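Reading Claims About Kitchen Surfaces and Germs
Week 4 handout, Consumer Science
Tutor: Tuấn Lưu

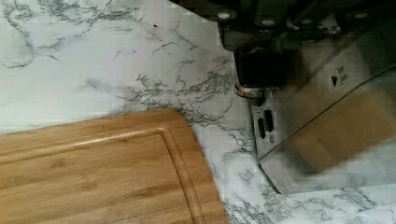
Most of you have seen the claim, in one wording or another, that your kitchen is dirtier than your toilet. It has been around for decades and it sells a lot of spray. Before Tuesday I want you to treat it the way you'd treat a used car ad.

Start with what was counted. A swab test usually reports colony-forming units, meaning bacteria that grew on a plate under the lab's conditions. The number doesn't tell you which bacteria they were, and plenty of kinds do no harm. A sponge with a huge count and no salmonella may be less of a worry than a knife handle with a small count and some raw chicken juice on it.

Next, look at the comparison. Toilet seats are a poor yardstick. They are dry, smooth and fairly often wiped, so nearly any damp object in the house will beat them. When a headline says "200 times more germs", ask: 200 times what?

The Nilley leaflet (reading pack, item 2) is our case for this week. It says 542 homes were "tested". Go to the small print and you find that 542 households filled in a survey, and only 2 kitchens were swabbed. The leaflet then recommends the Nilley wipe. Draw your own conclusions.

The Pirnlow report is better but still has holes. It took 728 swabs, which sounds solid, yet it never says how many came from the same bench. Ten swabs from one bench are not ten benches. It also compares wood and plastic boards without giving their age or how they were washed. An old plastic board full of knife grooves is a different thing from a new one, and I'd be slow to believe any ranking that lumps them together.

What I do accept, on fairly dull evidence: wash boards with hot water and detergent, let them dry fully, keep raw meat away from salad, wash your hands. None of this needs a special product.

For the tutorial
Bring one label or ad that makes a germ claim. "Kills 99.9%" will do nicely. Find out, if you can, what it was tested on, for how long, and who paid. If the label won't tell you, write that down, as it counts as a finding.

Half a page is enough. Tarawneh chapter on sampling is optional, but read it if the swab problem above didn't make sense.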